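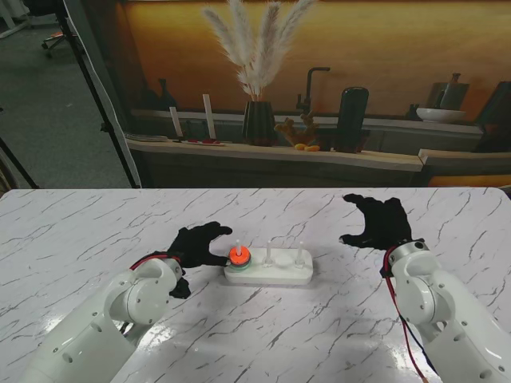 Move the little one first, Eusebio Rengifo wrote under my last post, and then stop thinking, because thinking is where you people go wrong. He didn't say which people. I assume he meant anyone who has owned a Tower of Hanoi for more than a week and still plays it like someone parking a trailer.

I had complained in that post about my four-disc set, a Mamani, bought secondhand with the rules missing. The rules fit on a bus ticket, so I didn't miss them much. One disc at a time, never a bigger one on a smaller one, get the whole pile from one end to the other. I read that to my nephew and he said "that's it?" in the tone he uses for vegetables.

Two discs is where I'd start anybody now. Orange on top of teal, two bare pegs to go. Orange to the middle, teal to the far end, orange on top of teal again, done. Three moves, and you get to feel like a person who solves puzzles. I recommend staying in that feeling for as long as your schedule allows.

With three discs it takes seven moves, and this is where my trouble began. I put the small one on the middle peg first, since that had worked so well before, and ended up with a perfect tower in the wrong place. With an odd number you send the small one straight to the peg you want to finish on. With an even number it goes to the spare. Aníbal Betancur explained this to me over the phone, twice, and then asked if I had a pencil.

Four discs should be 15 moves. My first finish took 86. I know because I kept a tally on the back of a Findard catalog, and somewhere past 40 I stopped making neat bundles of five and just scratched at the paper. My best evening got it down to 19 – I'm told anything over 15 means I went backwards at some point, and I remember the point.

A word on the sets themselves. The Mamani has fat discs and pegs that lean a bit, so lifting the bottom one off is a small wrestling match. I also tried a Wallerero with 9 discs, borrowed, very handsome, and did the arithmetic before touching it: 511 moves. It went back in its bag. White pegs on a white base look lovely and show every fingerprint, especially if you play after toast.

Eusebio, for the record, I did try not thinking. I made it through six moves on the three-disc version in almost no time, and then I looked at my hand holding the last disc and started to wonder whether it was the last disc. So I put it down on the table, which is against the rules, and went to see about dinner.

Five discs next, probably in May. If anyone has a spare teal one, mine rolled under the stove and the stove isn't moving.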